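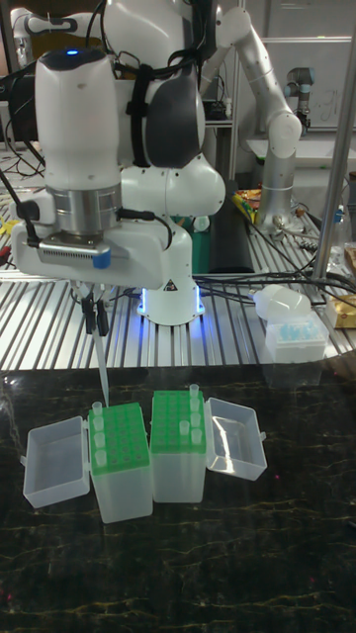
When I arrive at Stakden, Oldřich Brabec is already at the window table with a pot of tea and two cups, one of them poured out for me. He has been coming to this café since it had lino on the floor and a cigarette machine by the door, and he greets the girl behind the counter by asking after her exams. It takes us a good while to get round to the subject of our conversation, which is water, and in particular the water that comes out of wells.

Oldřich has spent most of his working life testing it. He grew up in a village above the Merker, a small river that most maps leave off, and his grandmother's house had a well in the yard with a tin lid and a bucket. "We drank from it all summer and nobody was ill," he says, "or if we were ill we blamed the plums." He laughs at this for quite some time. "And then one April, after the snow, it went the colour of weak coffee, and my grandmother put a plate over the bucket and sent me next door with two cans. I was six. I wanted to know where the good water had gone."

He never quite stopped wanting to know. He studied chemistry, did it rather badly for a year and then rather well, and went to work for the district, driving from farm to farm with a crate of bottles on the back seat. He reckons he could do up to 13 wells in a day if people let him get on with it, but of course they didn't. There was always soup. There was always somebody's uncle who could find water with a hazel twig and wanted to talk it over.

"You must sit down and eat the soup," he tells me, quite seriously. "If you only take the bottle and go, they will not tell you that the neighbour moved his dung heap. And the dung heap is what you came for."

I ask what people get wrong about their own wells, and he tops up both our cups before answering. Mostly, he says, they trust their eyes. Nitrate has no colour and no taste to speak of, and a glass of water with far too much of it can look lovely. The other mistake is testing once, when the house is bought, and putting the paper in a drawer. "Water is not a roof," he says. "It moves. You look at it every year, and you look again after a flood."

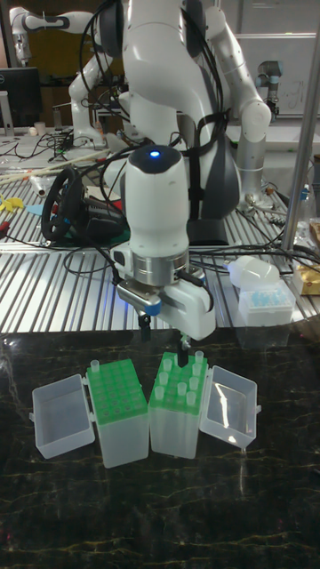 At the bench: tube racks with their lids open.

He kept his own notebooks all those years, alongside the official forms, and they now fill a shelf at home. The last time he went through them he came to 1,538 wells, and he can still tell you the dogs at a surprising number of them. One book is given over entirely to the hamlet of Cenari, where 3 households shared a single pump and had not spoken to one another for longer than anyone could explain. Oldřich had to deliver the same result to each door separately. "Same water, same number, and every time I had to swear I had told them first!"

His wife, who comes from the Štefanec side of the hills and holds firm views about the tea over here, thinks the notebooks should be typed up. He is less sure. He likes the smudges, and the pages where the rain got in — he can tell the weather from them, he says, without reading a word. A niece has made a start on the earliest one and rings him up whenever she can't read his sevens.

These days he is retired, more or less. People still bring him bottles, usually jam jars with the labels half soaked off, and he sends them away to find something clean. He will explain how to let the tap run first, how to keep your fingers off the rim, and how quickly the sample needs to get to a laboratory, and he will do it as many times as you like.

And his grandmother's well? The house was sold long ago, but he stops there when he is passing, and the people who live in it now know him by his hat. They have put a proper concrete collar round the top and a new lid. They test it every spring, and then they ring Oldřich to read him the figures over the telephone.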